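Bunport Office of Emergency Alerts
Now hiring: Overnight Alert Duty Officer (2 positions)
Posted January 26, 2024

The town of Bunport is looking for two people to stay awake so that everyone else can sleep. The job is overnight, it is indoors, and on most shifts the biggest event will be the vending machine restocking itself in your imagination at 4 a.m. On the other shifts you will be the person who decides whether several thousand phones go off at once. We would like to hire people who take the second kind of shift seriously and don't go strange during the first kind.

About the office

We send the warnings for Bunport and the unincorporated stretch along Sutora Road: flash floods, boil-water notices, wildfire smoke, chemical releases from the rail yard, missing persons, and the siren test that people complain about every month. Subscribers get texts and recorded calls. Everyone else gets the sirens and whatever their neighbor yells over the fence.

You may have heard about the boil-water notice. Last September this office sent one meant for a single pressure zone to the whole town. The correction was ready early and then waited in a queue behind the original message, which was still going out. By the time it was done we had taken 339 calls, a fair number of them from people who had already poured out their coffee. One restaurant poured out its soup. We have apologized for the soup in writing.

The review that followed made several findings, most of them unflattering and all of them fair. One was that the overnight desk should never be staffed by a lone person who is also answering the non-emergency line. That finding is why you are reading this.

What you'd be doing

Watching the river gauges, the weather desk feed, the rail yard line and the county radio, and noticing when one of them says something the others don't.

Drafting alerts in plain words. Our limit for a first text is short, and "residents are advised to exercise situational awareness" will use up most of it while telling people nothing. Say what is happening, where, and what to do. Then stop typing.

Running the two-person check before anything goes out. One officer drafts and one officer reads it back aloud, including the zone, including the word TEST or the absence of the word TEST. You will feel silly doing this at three in the morning. Do it anyway.

Sending corrections. If we get something wrong, the correction goes out as soon as we know, and it doesn't wait for a supervisor to finish finding a nicer way of putting it. Duty officers have the authority to correct on their own shift. We put that in the job description so it couldn't be quietly taken out of the procedure.

Keeping the log. Times, who called, what was said, what you did. The log is a public record and gets requested more than you'd think, so please leave out your opinions of the county.

Answering the phone. After any alert, people call to ask if it's real. After a siren test, people call to ask if it's a test. There is a regular caller who believes the sirens are aimed at his house. You'll be polite to all of them.

Handing off to the day shift at the end of the night, in person and out loud. A sticky note on the monitor is not a handoff.

The software

We use a sending platform called Pradis. It replaced the old system, in which the button for a drill and the button for the real thing were next to each other, in the same gray, in the same dropdown. Pradis puts them on different screens and makes you type the zone name by hand. It also logs you out if you sneeze. You do not need to have used it before; training is paid and covers it from the ground up.

The siren controls are separate and much older. They are in a metal cabinet, they have actual keys, and they have never once asked anybody to update a password. We are fond of them.

Who should apply

We need you to have:
A high school diploma or equivalent.
Two years in dispatch, newsroom, utility control room, military watch, hospital switchboard or any other job where you had to write or say something accurate while other people were being loud.
The ability to type a clear sentence under pressure. We test this.
Authorization to work in the United States, and a background check that comes back boring.
A home within reasonable driving distance of Bunport, including in snow. Relief officers who can't get in are a problem for the officer who can't go home.

We would also like, but won't insist on:
Spanish, spoken and written, good enough to send an alert without running it through a website.
Some familiarity with the river. It does not flood where newcomers expect it to.
Experience with public records requests.

You do not need a degree in emergency management. If you have one, wonderful, and we promise to hear about it.

Who might be happier elsewhere

People who like to be first with the news. In this office you will often know something before the public does, and you'll spend a few very long minutes making sure of it before you say so. We had a promising candidate last year who posted about his interview from our parking lot.

It may also be a poor fit if you need to be certain before doing anything at all. A late warning does harm too. Most of the training is about standing in the space between those two mistakes and making a decision with your name on it.

Hours, pay and the rest

Shifts run 10 p.m. to 8 a.m., four on and three off, on a rotation that moves every six weeks. You will work some holidays. Fireworks night is all hands, and no, you can't swap out of it.

Base pay is $1,446 a week before taxes, with a night differential on top. Health and dental start after the first month. The pension is the regular municipal one, which has outlived several attempts to improve it. Probation lasts six months and includes written feedback after every alert you send, good or bad.

The desk is on the second floor of the Ndlovu Building. Parking is free at night for the simple reason that the gate is broken. There is a kitchen with a working stove and a refrigerator policy that is enforced more strictly than some of our ordinances. The chairs were replaced after the review. It was not one of the findings, but someone had the good sense to slip it into the budget.

How to apply

Send a resume and the two writing pieces below to the personnel counter at Town Hall, or use the form on the town jobs page. We don't want a cover letter. We've read enough of them to know that everyone is passionate.

Writing piece one: a tank car at the rail yard is leaking something, the railroad says it is probably harmless, and the wind is blowing toward the Sutora Road apartments. Write the first text message. Keep it short enough that a person could read it at a red light, although they shouldn't.

Writing piece two: it was harmless. Write the correction.

We read the second one first. Plenty of people can write a warning, and it's the correction that tells us who we'd be sitting next to. Please don't use the phrase "out of an abundance of caution" in either. We wore it out.

Applicants who get through the writing round will be invited to a timed exercise at the desk, followed by an interview with the day supervisor and one of the current night officers. Allow about 2 hours for the pair. The exercise is run on a training copy of Pradis that isn't connected to anything. We checked, and then someone else checked and read it back aloud.

We'll reply to everyone who applies, including the people we turn down. If you hear nothing within a month, something has gone wrong at our end, and you should call. We're up.

The Town of Bunport is an equal opportunity employer. Applicants who need an accommodation for any part of the process can ask the personnel counter, which is open during the day like a normal office.

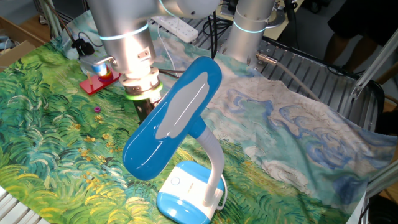 Blue desk lamp and robotic arms.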